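### 4.2 Does the bin decide what goes in it?

Much of the advice on home storage rests on a claim that is repeated more often than it is tested: give each kind of thing its own colored bin, and people will keep the kinds apart. The Wunda handbook states it as settled. We doubt it, and the trials in this section were set up to give the claim a fair chance to fail.

Our setup borrows from the Drudemstead pantry study, which reported large gains from color alone. That study compared colored bins with no bins at all, so a reader can't tell whether the color did the work or the walls did. We kept bins in every condition and changed only the color rule. Small bins in yellow and blue stood side by side on a white table, and packaged goods of mixed shape were sorted into them over 18 rounds.
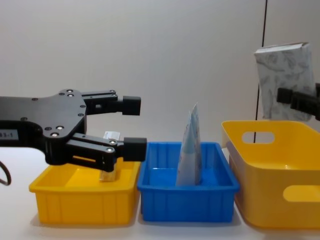 **Figure 4.** Small yellow and blue bins beside a larger yellow basket with handle slots. A folded pouch stands upright in the blue bin.

The results give the color claim little support. When the rule was stated out loud at the start of a round, goods went where the rule sent them. When it was left unstated, the color of the bin told us almost nothing about what ended up inside. Shape told us a good deal more. Flat pouches tended to be put with other flat pouches, whatever the color of the bin, and the likely reason is dull: a pouch that has a neighbor to lean on stays up. Boxes stand by themselves and were spread more evenly.

Of the 1060 placements we logged, around 700 fit a simple shape rule. We would not build much on that figure. The goods were chosen by us, and a different shelf of groceries might give a different split. Four rounds also had to be dropped from the color comparison when the stated rule was read out wrong, though their placements remain in the total.

A second doubt concerns size. Storage guides usually treat a larger basket as overflow, to be used once the small bins are full. We see no good evidence for this in our log. Bulky packages went to large baskets early, while the small bins still had room, and later items followed them there. If that holds in real kitchens, the advice to buy one big basket "just in case" may undo whatever order the small bins provide.

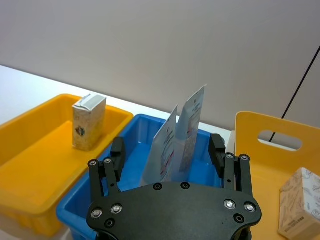
Igwe objected, in written comments on the draft dated 11/08/2026, that we were asking too much of color. On this view a colored bin is a reminder for people who already know the rule, and testing it on people who have not been told the rule misses the point. The comments added that a household learns its own system over months, and that short rounds at a table can't show that.

The objection is fair as far as it goes, but it gives up most of the original claim. A reminder is a weaker thing than a cause, and the Wunda handbook promises a cause. We also know of no record showing that households keep to a color rule over months. The Ekholm diaries, begun in January, may help here, but they rely on people reporting on their own tidiness, and we would want shelf checks alongside them before changing our reading.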